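Bench Notes: the Belora bracelet is finally done

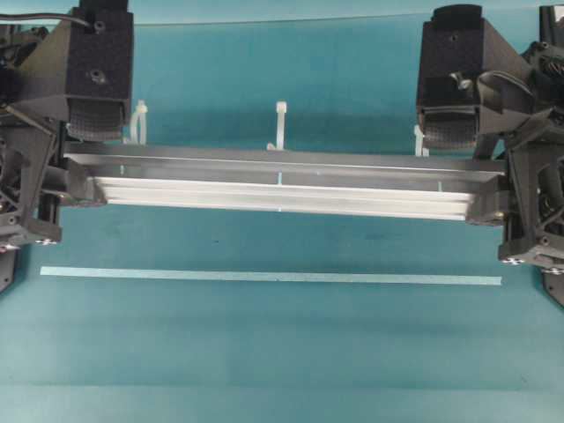 A length of aluminum extrusion, held at both ends.

I've been promising you the Belora for months, and it's in the shop as of 22nd June! It started back in January as a necklace, if you can believe it, but the links were so heavy that my neck complained after an hour, so I took it apart and made it into something for the wrist.

Each bracelet has 14 hammered copper links with a little brass ring between them. I leave the hammer marks alone (I love how they catch the light) and darken the copper with liver of sulfur, then rub it back by hand. My kitchen smelled like eggs for most of the spring. Sorry, Simon.

The toggle clasp is new too. Sherif Chraibi showed me how he shapes his bars with a slight curve so they don't slip out when you reach for your coffee, and I've been redoing all my old ones ever since.

I made 22 for this first batch, in two sizes. If you want the longer one for over a sleeve, just put a note on your order. The Zarus earrings are next, once my ear wire shows up.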